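Taking the Old Tower Apart, and Keeping Track of Every Piece
2020-06-25

Welcome back to the Lustitz gallery page! The tower server has been with us since December, and it took me a while to get going on it (my fault entirely, I kept stopping to look). It lies on its side with the cover off, which is how we like to work on these, with everything facing up and plenty of light. 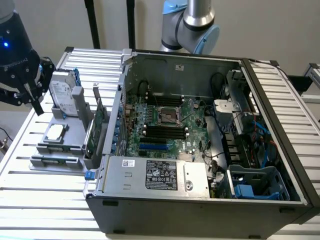 I am very fond of a good parts holder, and anyone who has crawled under a bench after a tiny card will understand why. The hard drive gets its own place to stand, the green expansion card has another, and after 17 old machines I wouldn't want to go back to the cookie tin we used before.

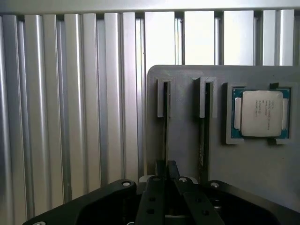 Narrow slots are lovely for thin parts, because you can get hold of the edges without touching much else. The first set we printed at Tamemska came out a hair too tight, so we opened them up and printed them over again, 16 pieces in all, and drank a great deal of coffee while we waited.
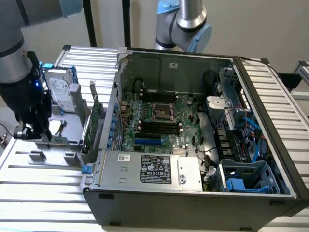 With the processor socket open and memory slots on both sides of it, you get a really nice look at how a board like this is laid out. I could happily go on about those little white latches all afternoon! More from the Warance shelf next time, once I've gone through the rest of the folder.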